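Sunday session with the robotics club again, and most of it went on one basket. We have been at the sorting task for 3 weeks now. The arm, which the younger ones named Nilby, has to find things in a container and say what they are before it is allowed to pick anything up.

Jarlath Ó Gríofa, who runs the club, wanted us to stop using the open tray. Everything in the tray was too easy. So the brushes went behind the slots of a white plastic basket, along with some striped fabric and a few other bits, and we let the fixed camera look at it through the side.
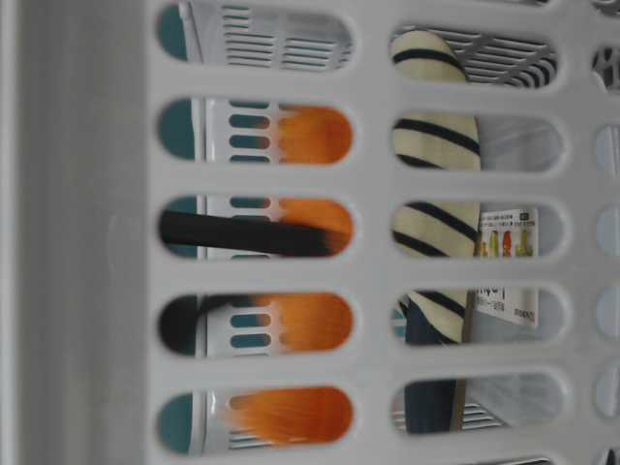 Page last changed: July

The orange bristles were what I bet on, because the color is so strong against the white. Drarkley, our detection script, found bristles fine. What it did badly was the handle. One black handle runs across a slot at a slant and the bars hide the rest, so it kept calling the pieces separate things. The striped fabric was worse – it shows in four slots and got a new label in nearly every one.

We had 294 labeled pictures going in, nearly all from the tray. Frade and Prurnalo, the other two scripts, were trained on the same set and did no better. The plan is to get to 800, with the basket turned both ways, and label whole objects even where a bar crosses them.

I have the labeling for the next 2 sessions. If you are in the club and have a laptop, bring it, and bring the charger too.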